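Ticket: Order sync stops partway through the nightly import
Product: Flostel Inventory, hosted plan
Connected store: Biltora storefront
Account: Muriithi Home Goods
Priority: Normal
Status: Closed
Opened: December 20, 2025

Original report

The nightly import from our Biltora store is not finishing. We have 2,000 products in the store and Flostel shows 1,658 after each run. It is the same number every time. The import page says "Completed with warnings" but the warnings tab is blank.

The missing products are mostly storage and table items. Orders that include them come through with the line marked "unknown item," so the stock count does not go down and we have to fix it by hand.

What I have tried so far:
Ran the import manually from the Connections page. Same count.
Disconnected Biltora and connected it again. Same count.
Logged out, cleared the browser cache, tried a second browser. Same count.
Changed the batch size from the default to 100. The run took longer and ended at the same count.

Two of the listings that do not come across are the gray basket with the orange handle and the brown square pad. Both are live in the store and both can be bought.

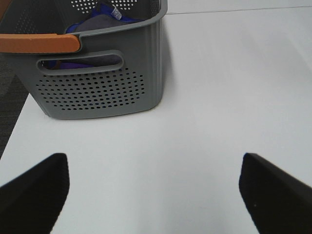 The import worked normally from July, when we set it up, until we moved the store to the new category layout. I can't say for certain that the move caused it, but I did not look at the count before then.

Reply from Flostel support

Thank you for the details. The blank warnings tab is a known display problem and has its own ticket. The warnings are still written to the raw log. To get it, go to Connections, open the Biltora entry, choose History, and click the small arrow next to the last run. Select "Download raw log" and attach the file here.

Please leave the batch size at 100 for now. It makes the log easier to read.

Also, please check whether the missing products have anything in the "Parent category" field on the Biltora side. You can add that column to the product list view.

Reply from customer

Raw log attached. It is long. The part that repeats is:

WARN item skipped: category path unresolved
WARN item skipped: category path unresolved
WARN batch finished with skips

I added the Parent category column. The products that import have a category name in it. The ones that don't import have a name followed by a slash and nothing after the slash. I did not type those slashes. They must have been added when the categories were moved.

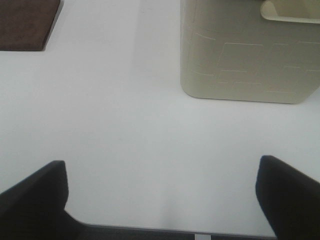

I edited one product by hand, took out the slash, and ran the import again. That product came through with the right stock and price. I would like to avoid doing this for all of the others one at a time.

One more thing — the low stock emails for the Rurnau warehouse have stopped as well. I don't know if that is related.

Reply from Flostel support

The log confirms it. When the category path ends in a slash, our importer looks for a subcategory, finds an empty name, and skips the product. It should ignore the trailing slash, and we have passed this on to the development team.

You can correct the products in bulk from Biltora:

1. Go to Products, then Export, and choose "Categories only."
2. Open the file in a spreadsheet program. Keep the ID column as text or the leading zeros will be lost.
3. In the Parent category column, remove the slash at the end of each value. Do not use replace all on every slash — real subcategories need theirs.
4. Save as CSV and import the file with "Update existing" selected.
5. Wait for the Biltora import to finish before running the sync in Flostel.

The low stock emails are related. Alerts are grouped by category, and a group with an unresolved product in it is held back. They should start again after a clean run.

Reply from customer

Followed the steps. The first upload was rejected because the spreadsheet had saved the file with semicolons. Saved it again with commas and it went in. The Flostel sync then took 4 minutes and the count is now 2,000. No skips in the raw log.

Low stock emails for Rurnau came in after the run. I corrected the stock on the old "unknown item" orders myself, so please don't reprocess them.

Batch size is back to the default. You can close this.

Reply from Flostel support

Closing. Past orders will not be reprocessed. The trailing slash fix will be listed in the release notes under Connections when it goes out.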